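An afternoon at the Furkholm flooring open day

I have been to enough trade open days to know what the coffee will be like. Furkholm's was better than most, and I will give them that up front, because a good part of what follows is grumbling.

We are replacing the floor in a two-story office in February, and carpet tile is the default choice in our building. The landlord likes it, the cleaners put up with it, and the last lot went down before I joined. Furkholm had invited buyers to walk through its showroom and hear from the people who lay the stuff. The invitation promised "a floor you will never have to think about again." I have thought about the old one nearly every day for three years, so I signed up.

Getting there

The showroom is at the far end of a business park with one working sign. Parking was free. The doors opened at 1 p.m. and the welcome talk began at 1:25, which gave me plenty of time to read the brochure. It lists 374 colorways. I asked the woman at the desk how many were kept in stock and she said she would find out. I left at 5 and she was still finding out.

Rima Tannous ran the tour. She laid floors herself for years before moving to the sales side, and it shows. She answered questions about glue without looking at a script. When somebody asked if the tiles could go straight over old vinyl, she said "sometimes, and you won't like the test for it," and then explained the moisture test properly. More of that would have made for a shorter and better afternoon.

The streaky one

The range they are pushing hardest is called Prikarum. It is the mixed-tone look that every office seems to be buying: rectangular tiles, gray and taupe and beige and a brownish gray, with fine streaks running along them. The argument for it is that dirt disappears into the pattern. My own view is that dirt hidden by a pattern is still dirt, and that somebody will eventually sit on this floor in light-colored pants.

I will admit it looks decent laid out over a real area. On a sample board the streaks seem fussy. On the floor they settle down, and the change from one tone to the next does a fair job of breaking up a big room. Whether it does the same in ours, with low ceilings and tired lighting, is another matter. I asked if we could borrow enough tiles to cover a meeting room for a week. The answer was four tiles. Four tiles will tell me what four tiles look like.

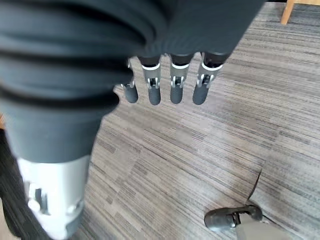 What they say about wear

The wear talk was the weak part of the day. We were shown a chart with a line for Prikarum and a lower line for "typical competitor," with no name and no numbers up the side. I asked what the units were. The presenter said it was indicative. I have sat through indicative charts before, and they all indicate that I should buy the product.

The one firm figure we got was that the chair test had been run for 1227 hours. That sounds like a lot until you ask how heavy the load was, what sort of casters they used, and what the tile looked like at the end. The load was written down somewhere. The casters were "standard." The tested tile was not available to look at, and I would have thought it was the first thing you would put on a table at an open day.

Rima was more useful during the break. Her advice was to forget the test and buy extra tiles from the same batch, then rotate the ones by the door with the ones under the cabinets once a year. She also said most of the early failures she got called out to were laying faults: edges pushed too tight, adhesive put down over dust, tiles fitted before they had sat in the room overnight. I wrote all of it down. It was free, and it was worth more than the chart.

The rival they brought up themselves

Oddly, the talk kept mentioning Nastska, which makes a cheaper tile that we had already been quoted for. According to the presenter it curls at the corners. I have stood on a Nastska floor in another office and saw no curling, though it was only a year old. When a firm spends that long on somebody else's corners I start to wonder about its own.

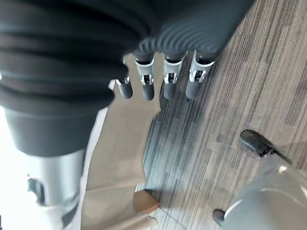
Four fingertips just over a beige sheet, Furkholm showroom.

Price, and the bit in small type

Furkholm's minimum order for the offered rate is 400 tiles. We need more than that, so it should not bother us, but repairs are charged at a different rate and that rate was not on the sheet. I asked for it in writing. Delivery is through Aksoy, who left our last order on the wrong side of a locked gate, so I also asked whether we could collect. We can, at our own risk, with our own van.

Removal of the old floor is not included. Neither is leveling, and Rima was quick to say that most older buildings need some. Add both in before comparing quotes. The headline price looks friendly right up to that point.

Would I go again?

For the break-time conversation, yes. For the slides, no. If you are going to the next one, take a flashlight and get down low to look at the joins, and ask to see a tile lifted. I asked, and they lifted one for me without any fuss. The back was clean and the tile went down again flat, so that is one point in their favor that did not come from a chart.

I have the four samples under my desk now, where my chair runs over them all day. Two other quotes are due before we decide, and I am still waiting to hear how many of the colors are in stock.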